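Nurkanen Reissues First Boutros Street Album

The Boutros Street Singers' first album is back in stores after decades out of print. Nurkanen Records pressed 400 vinyl copies from the original tapes, which bass singer Munther Majali kept at his home in Teltudley. The 12 songs include "Wait by the Bakery," the group's only local radio hit, and two takes left off the first pressing.

Majali and lead singer Rasha Qudah will sign copies at Bralach Music on Saturday, 5 February 2022, starting at 2 p.m. Admission is free. A CD version is due in May.

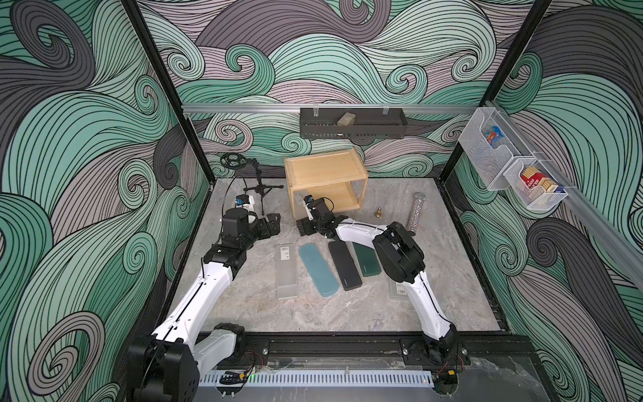 Abla Najjar writes: My sister and I wore out our copy of this one. Will the CD have the two extra takes as well?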